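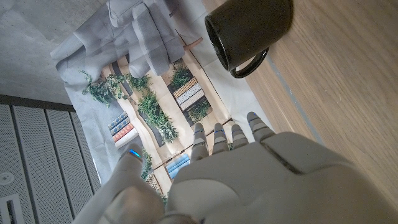 Gifty Quartey wrote in after the first release to ask why anyone would need a whole collection about one black mug, and whether the plate at least gets equal billing. It gets close to equal billing. The mug is still the star, and the rest of this file explains what the others are doing on the table with it.

Bawa Tabletop: README

What this is

Bawa Tabletop is a small collection of pictures and notes about the things that end up on a table and stay there. It grew out of Plarkari, an older and much tidier collection in which every cup stood alone on a plain background, looking like it was waiting for a passport. We wanted the other kind of table, the kind with a power strip in the corner.

The release has 207 sessions. Each session is one table, one set of objects and one short written note on what was there. Last updated 25/08/2025.

The objects

The cast is short and has been kept short on purpose.

Mug. Black, glossy, one handle. It is the object most often moved and the one most often described badly. Early notes called it "dark cup," "coffee thing" and, in one case, "vase." Please use "mug." Under warm light the black drifts toward olive brown, and several people logged it as a second mug. There is no second mug.

Plate. White, with a thin gold rim. Seen from a low angle it turns into an oval, and the rim is the quickest way to find its edge. We write "round plate" in the notes however squashed it looks.

Black-and-white blocks. Small, rectangular, half black and half white. The naming argument over these lasted longer than the shooting did. Half the notes say "eraser," others say "sponge," and one holdout says "tile." The label file says "block," which pleased nobody and has therefore been kept.

Black oblong. Glasses case or remote control, depending on who is writing. The label is "oblong_black." If you know what it is, you are welcome to an opinion, but the label is staying.

Utensil. Usually represented by its handle, in red or in red and white. Notes should stick to the handle unless the business end is in plain sight. 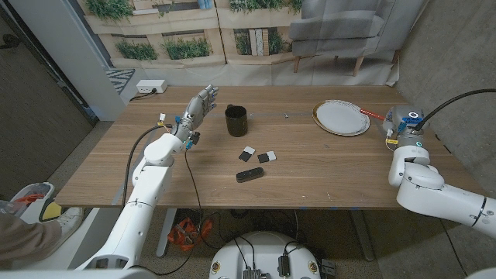 The table and what covers it

The table is wood, light brown, with a straight grain that confuses anything looking for lines. There is also tape on it. Tape is logged as "surface" and never as an object, a rule we arrived at after someone spent an afternoon carefully outlining a strip of it.

Some views include a printed mat with a picture of a room on it: a gray sofa, cream shelving, green foliage. The sofa is paper. So are the plants. We mention this because 6 notes in the first release listed "couch" among the objects on the table, which would make it either a very small couch or a very good table. Anything printed on the mat goes under "print," and only things standing or lying on top of it count as objects.

The power strip is labeled "fixture," along with its cord. You may crop it out if it offends you. We have grown fond of it.

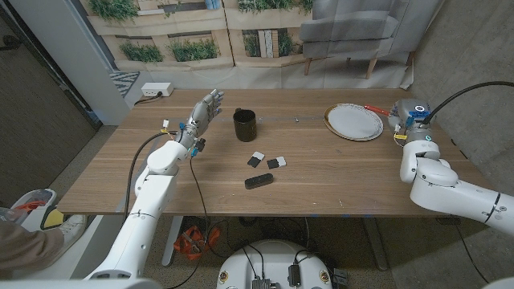
Fixtures keep their label even when a cord runs close to something more interesting, and the same goes for tiny metallic items that can't be identified. Those get "small_metal" and a question mark. The question mark is part of the label, so please don't strip it when you clean the text.

How the notes are written

One note per session, 40 words at most. Say what is on the table and how it relates to its neighbors: mug behind the blocks, oblong nearer the front edge. For the mug, always record two things — whether it is upright, and which way the handle points. If it is hard to say whether it is tipped or lying flat on its side, write "tilted or on side" and move on with your life. 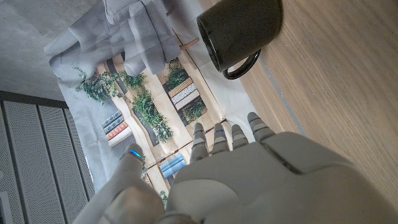 Handle direction is given from the viewer's position, so "left" means your left, never the mug's. Mugs do not have a left. This was settled by a show of hands and will not be reopened.

Known problems

Glossy black objects lose their edges in shadow, and outlines there are generous. The two blocks swap numbers between sessions. The gold rim vanishes in overexposed views, and a few notes call the plate plain white as a result. Spelling of "gray" is now consistent everywhere except the folder names, which we are afraid to touch.

Loading

Notes are plain text. Feren reads them as they are. Plulent needs the question marks escaped, and complains in batches of 100 if they aren't.

Planned for September

A spoon, possibly. Corrected block numbers, if someone sits down and does it.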